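Home | Features | Food | Home Life | Letters

Last updated: August

The Year I Stopped Buying Bedding (and Nearly Everything Else)

I have owned, by my own embarrassed tally, 157 pieces of household fabric. Sheets, throws, tea towels, a tablecloth for a table I sold. I only know because my friend Iraklis Kyriakidis dared me to go a whole year without buying another one, and I figured I'd better know what I was starting with.

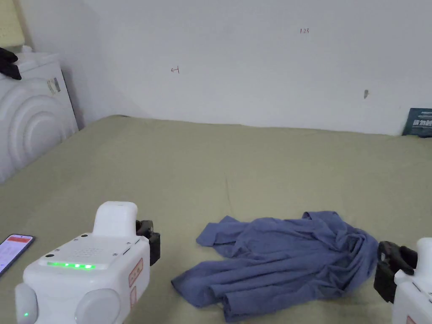 The first few weeks were awful! I'd be eating lunch and there I was on the Clurnelora site again, filling a cart with linen I didn't need. At one point I had 48 things in there. I closed the laptop and went for a walk – then came home and looked at it again.

What helped was mending. I'm bad at it, truly bad, but a crooked seam holds just as well as a straight one, and I found I liked sitting by the window with a needle and the radio on. I fixed a pillowcase I'd written off years ago. I bought thread from Shukla, a tiny shop near the bus station, and the woman there talked me out of the fancy kind.
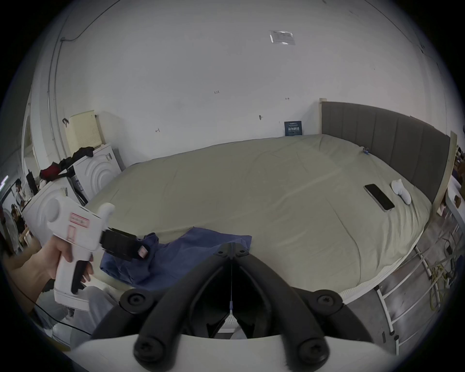

Soft blue fabric, rumpled as ever.

Then there's the money. I'd been spending over 3000 dollars a year on stuff for the house, and most of it was little things, a cushion here, a blanket there (always on sale, always "just this once"). I put the difference toward a train trip up the coast with my sister, and we ate our way through every stop.
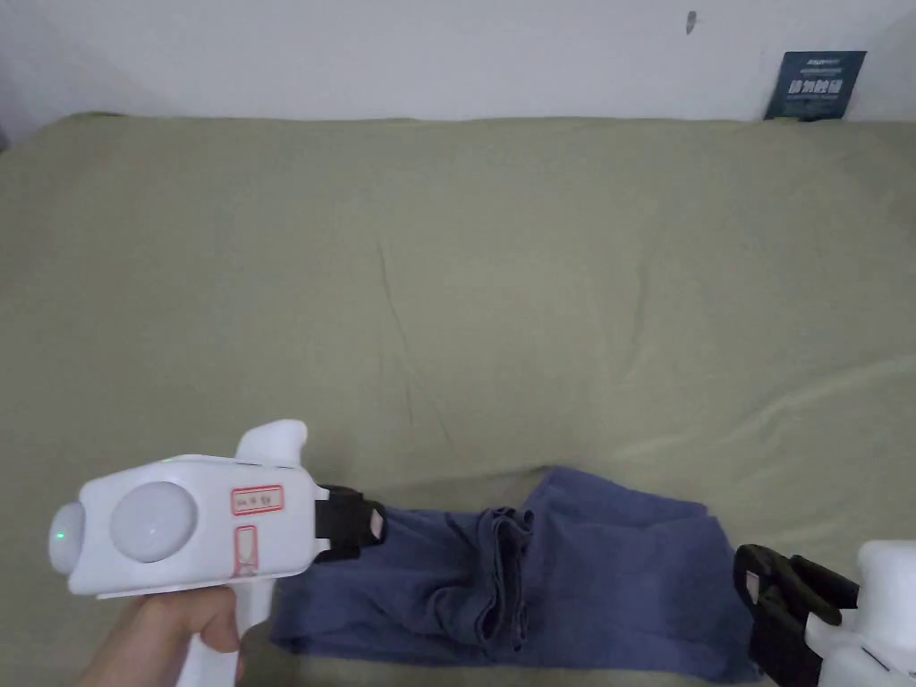

I did slip up. In spring I bought a quilt at the Borier flea market, and I won't pretend I'm sorry. Iraklis made me give away 5 things to make up for it, which seemed fair until he picked out my favorite throw. We argued over that one right through dinner.
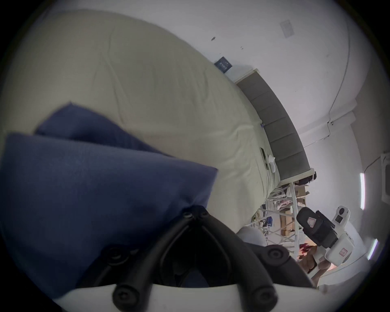
What I'd Do Differently

I'd start in the fall, when the Wirnard catalog isn't showing up every other day. And I'd unsubscribe from all those emails first – I left it until month four, like a fool.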